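Peeling a lemon for limoncello, how much white is too much?

zestless_in_penton
First batch going. 25 lemons, 2 bottles of grain alcohol. Used a Clemau peeler and got a lot of pith on the strips. Do I scrape it all off with a knife or is that crazy. Recipe says "no white at all" but my hands hurt

Corilar
Scrape it. Pith = bitter. Had to dump a whole jar once, never again

oldstillhand
Disagree. A thin layer is fine if you pull the peels early. I go 20 days, strain, done. Been doing it that way since 2000 and no complaints. People leave them in for months and then blame the pith

Corilar
20 days is weak tho. You get color and not much else

zestless_in_penton
ok so scrape AND go longer? Or neither lol.

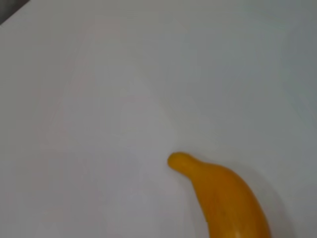

Reply #6
pithandvinegar
Wax matters more than any of this. Hot water and a brush befor you peel. The store ones are coated

oldstillhand
Yes to the brush. Still not scraping

Corilar
Your liver, your jar. Also let the syrup cool first or it goes cloudy

pithandvinegar
Cloudy is good?? Mine's always cloudy

zestless_in_penton
scraped half, left half. two jars, labeled. will report back in teh fall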